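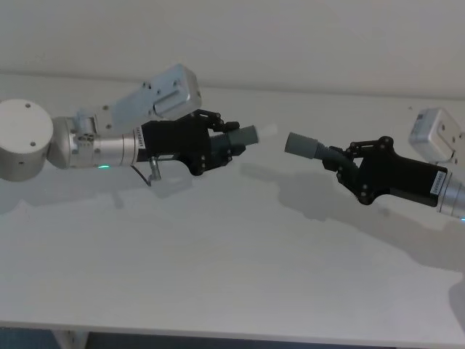 Drarwood Practice Bench
Progress report to the Nelten Fund, Phase 2

Period covered: March through May
Grant: $2,000

What the grant is for

The Drarwood Practice Bench is a room where people can practice joining, taking apart and checking tube fittings before they try it under a sink or behind a washing machine. Phase 1 gave us the room and the sink mock-up. Phase 2 pays for tube stock, a proper work surface, storage and the printed cards that go with each exercise. This report says what has been bought, what has been used, and what is left to do before the end of the grant.

Work surface

The old bench top was dark and had a seam down the middle, and small parts ended up in the seam. We replaced it with a plain white top. Gray tube shows up well against it, and so do the black washers, which we used to lose at a steady rate. The new top wipes down with a damp cloth. It does mark if someone drags a metal part across it, so metal fittings now go on a mat at the far end.

We also took the vise off the front edge. It was useful for cutting but it was in the way of everything else, and cutting has moved to the side bench.

Tube stock

The first delivery from Ledesma was 200 short lengths of gray tube, cut to size, with one end ribbed and the other left plain. The cut ends were clean enough to use straight out of the box. A few had a burr on the inside, and we took those off with a hand reamer.

We had planned to order a second color so that people could tell the two halves of a joint apart. After the first month we dropped this. The ribbed end already tells you which way around the piece goes, and beginners who learned with two colors had trouble when they moved to the sink mock-up, where every piece is gray.

The money set aside for colored stock has gone to spare couplings and seals. These wear out faster than the tube does.

Exercises

Four exercises are in regular use.

Exercise A is lining up. Two pieces are held off the table and brought together end to end until they almost meet, with no coupling between them. It sounds too simple to need a card, but it is the step people rush. If the pieces are at a slight angle at this point, the coupling goes on crooked and the seal pinches. We ask people to stop just short of contact and look along the length before going any further.

Exercise B adds the coupling. The grip matters here. Holding a piece by its ribbed end and leaving the plain end free gives better control than holding it in the middle, and the card has been rewritten to say so.

Exercise C is taking the joint apart again without damaging the seal. This has the highest rate of spoiled parts, which is why the spare seals were needed.

Exercise D is a full run of tube with a bend in it, made up on the table and then carried to the mock-up to see if it fits. It takes most of a session and has to be booked.

A fifth exercise, on threaded joints, has been written but not tried. The Reltico threaded pieces we ordered came in the wrong diameter and went back. Replacements are due in June.

Clearing the table between turns

The rule since April is that everything comes off the middle of the table before the next person starts. Tube goes back in the long tray, couplings and seals in the divided box, and the card goes on its hook.

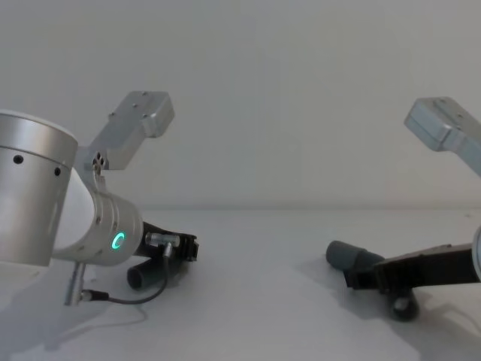

It costs a few minutes per turn and we had some complaints at first. It has made a clear difference to losses, though. Before the rule, a piece left over from one turn would be picked up in the next and the trays would be wrong by the end of the evening. Now a short tray is noticed the same day, and the missing piece is usually still in the room – most often on the floor on the window side, where the boards slope a little.

Attendance and use

The bench log shows 281 turns in the period. A turn is one person doing one exercise, so someone who stays for an evening may account for several. Exercise A makes up the largest share, as expected, because everyone starts there. Exercise D was used less than we had hoped. Part of the reason is the booking sheet, which was kept in the hallway and was easy to miss. It is now inside the room next to the door.

Evenings after 6 p.m. are full. Mornings are not, and we may close one of them over the summer to save on heating and lighting costs later in the year.

Problems

The long tray is too shallow. When it is full the top layer rolls off. A deeper one has been priced and can be covered by what is left in the storage line.

The printed cards do not stand up to wet hands. The next set will be laminated, and we are holding off on printing until the wording for Exercise C is settled.

The overhead light throws a shadow across the near side of the table when someone leans in. We have tried moving the table toward the wall, which helped with the light but left too little room to walk behind it. It has gone back to where it was. A second lamp would fix this and was not in the original budget. We would like to talk about it at the next review.

Spending

Most of the grant has been spent, with the work surface and the first tube order as the two largest items. Couplings and seals went over the planned amount and are covered by the money moved from colored stock, as explained above. Storage and printing are under budget so far. Receipts for everything except the returned Reltico order are attached; the credit note for that order has been requested and will be sent on when it arrives.

Next period

– Try out the threaded exercise once the correct parts are in
– Replace the long tray
– Settle the wording for Exercise C and print the laminated set
– Check the tube stock piece by piece and set aside any with worn ribbing
– Reorder from Ledesma if the check shows we need to

The next report is due at the end of August and will include the final figures for Phase 2.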